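Okay, a thread on running a soup swap, as three people in my building have now asked how ours works. Grab a cuppa.

1/ The idea is dead simple. Everyone makes one big pot of soup, freezes it in litre tubs, brings the lot and goes home with a mix. We've been doing it since April and my freezer has never looked better.

2/ We started at the Panow Street hall and it was too big and too echoey. Now we take turns at each other's flats in Jitdale. Much nicer! Parking is a nightmare though, so get the bus.

3/ Keep it to 14 people, tops. We tried more once and the choosing part dragged on till nearly ten at night.

4/ There's always a tasting before the swapping. Small serves, plenty of bread, and a white cloth on the table if you're feeling brave about the beetroot. 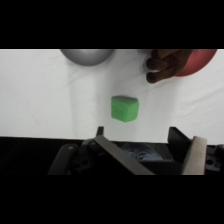 White cloth, red bowl. Beetroot people, be gentle.

5/ Label EVERYTHING. Name of soup, chilli level, dairy or no dairy, nuts. Masking tape falls off in the freezer – I use the Tarier freezer labels and they've stayed put so far.

6/ Flavours I'd fight for: smoky pumpkin, chicken and corn, the red lentil one with heaps of lemon. Flavour I will never bring again: my own fennel and pear. It came home with me. All of it.

7/ Cost! My last batch came to almost $118, but that was my own fault for getting carried away with prawns at Abbasi Grocers. A veggie pot is a fraction of that.

8/ Bowls: plain ones, and shallow if you've got them. Everyone brings 2 and takes them home for washing up. 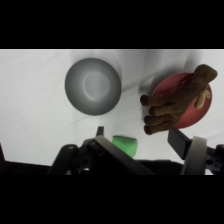

9/ Choosing order comes out of a hat. First round you pick one tub, then the order flips for the next round, and on it goes until each person has 5. Any spares go to whoever hosted.

10/ Next one's at mine and I'm thinking laksa. Does coconut milk freeze okay or does it go all grainy? Tell me before I buy the tins please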